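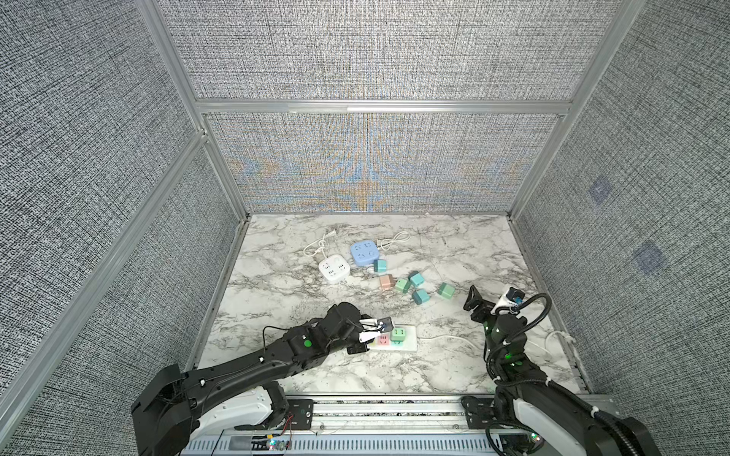
Two-arm cells: questions we get about the house rules

These rules are valid for all tabletop cells in the Herkoten hall. Questions which are not answered here go to Roswitha Mühlbauer.

Who may start a cell?

Everybody who has done the short introduction with Timo Sperling and has signed the Fallo sheet. Visitors may look, but they do not press the start button, also not when somebody stands next to them.

Do I need to be trained again when I change from one cell to another?

If both cells have two arms on one rail, no. For the big cell by the loading door, yes. The stop button is in another place there and the arms are much stronger.

Are the power strips on the table connected to mains?

They must never be. For plug-in tasks the strip is only a part to practice on, and its own plug stays free on the tabletop or is put in the blind socket. Before the first run, follow the cable with your hand from the strip to the plug. Please do this also when a colleague did it in the morning.

May I use adapters from home?

No. Take them from the Clotum box, where every adapter was checked for cracks and bent prongs. An adapter with a bent prong goes in the red bin. We do not bend it back.

How should loose cables lie?

A cable may lie in loops, but the loops should be outside of the path of both arms. Move each arm slowly through its full path one time before you record. If a gripper can catch a cable, move the cable. Taping it to the tabletop is allowed, taping it to an arm is not.

What about the cables on the arms themselves?

They need enough slack for the widest position and not much more. Look at them at the start of every shift, mainly at the joints, where they rub. After 2,000 cycles Malte Nolte changes the gripper cable, even if it still looks good.

May I reach in to pick up an adapter while the arms are holding still?

Only after you have pressed pause and the pause is confirmed on the screen. An arm that does not move can still be powered, and it can still be waiting for its next command. A green light on a joint does not mean that you can put your hand there.

How much force is allowed when the arm pushes a plug in?

The limit is set by Gunther Görtz for each task, and you find it on the task card. When a plug does not go in after 2 tries, the arm must open and go back. Please do not raise the limit to "help" it - most times the plug is turned a little, and more force only damages the socket.

Can one arm work while the other one is parked?

Yes. The parked arm must be in its park position and locked in the software, with the gripper empty.

How often do we clean?

The tabletop after each shift, with a dry cloth. The fingertips after some 400 grips, with the wipes from the Ehlers cabinet. No spray inside the enclosure, because of the open electronics near the rail.

What do I write in the log?

Your name, the task card, the number of failed tries and every stop, also the short ones. Abilio Robles reads the logs in the first week of the month and will ask you if a stop has no reason next to it.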